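16 March 2020

Up at six again, no reason for it. Made tea, burnt the toast, ate it anyway with the last of Benedita's quince jam standing at the back door so I could look at the garden, which is mostly mud with a few brave daffodils in it. I'd told myself this was the week I'd get the sourdough right and I'm sorry to report the starter has gone grey on top and smells of nail varnish. I poured half of it away, fed the rest with rye and put it on top of the boiler. We'll see.

Popped to the shop on Brandão's corner before it got busy. Well, I thought it was before it got busy! The queue went past the chemist. No flour of any sort except one squashed bag of chestnut (four pounds fifty, and I bought it, God help me), no pasta, no loo roll, plenty of avocados. Fadime was in front of me with her tartan trolley and we shouted at each other across a gap like a pair of seagulls. She says choir is off until further notice. I'd only just learnt the alto line in the Vomano piece, sixteen pages of it, and now I shall be singing it to the washing-up. She's going to ring round everybody tonight, and Norbert wants us all to try it over the computer, which I can't picture at all. He still types with one finger.

Rang Mum at eleven. She's quite cheerful and has no intention of staying in, as far as I can tell. We had a bit of a row about the hairdresser. I said could it not wait and she said at her age nothing could wait, and then she asked whether I'd got my roots done lately, so that was me told. Rang her back after lunch to say sorry and she was out. 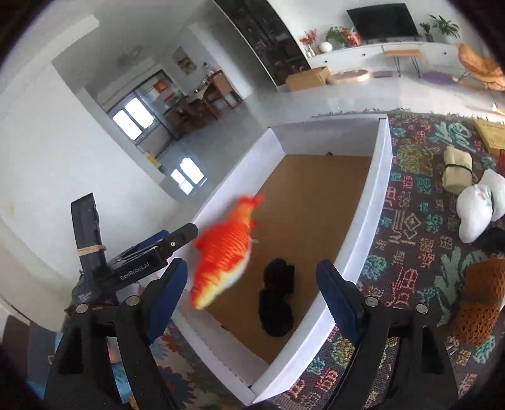

Orange fish, going at quite a lick over the white box.

Spent the afternoon on the bread again because I can't leave things alone. Fernanda sent me her recipe, which wants 255 grams of this and a "generous splash" of that, so you never know where you are with her. I used the chestnut flour for a third of it and it came out of the tin like a roof tile. Good flavour though, sort of smoky. Had two slices with cheese and pickle and gave the heel to the birds, who walked round it for a while.

Duarte rang about the October trip. The guest house in Puvalgate will hold our deposit (200 each, I'd forgotten it was that much) and he thinks we should sit tight. I said yes, but I've put the walking boots back in the loft.

Must remember: yeast if anybody has any, stamps, Mum's prescription, ring the dentist. Bath now, and the starter has one bubble in it.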